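Proltthorpe shared workshop, March

We've got the cloth-folding build moving again! After a winter of waiting for parts (and one very silly mix-up over the power supply), the little arm we've all been calling Jitik is bolted down to its bench in the Proltthorpe workshop, and as of 6 in the evening it has a proper set of jobs to learn. Wiping and folding come first, then putting things back where they came from, which I suspect will be the hard bit.

I've been on the practice side of it, which means gloves on and a lot of tidying the same few things over and over. We're up to 1,494 goes now, between the nine of us who've taken a turn, and I can tell you my wrists know all about it. It's oddly soothing once you get into the swing, mind – radio on, kettle on, off you go.

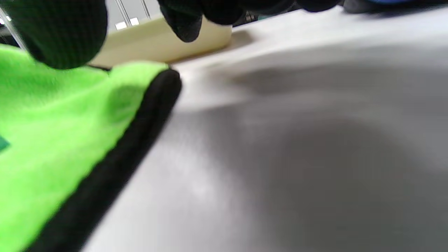 *Gloves on at the bench, with the lime-green cloth and the cream block.*

The software is a home-made thing called Sastach, written between two of our members over the kitchen table, and it's still a bit fussy about soft stuff. Edges help it no end, so I'm all for cloths with a nice dark border. Plain white tea towels sent it into a proper sulk last time!

Next up is a new wrist joint, printed from the Võ plans with thicker walls (the first one split along the layers). If you fancy a turn on the practice bench, there are two pairs of gloves on the hook by the door, medium and large. Please put the cloths back in the tub when you're done.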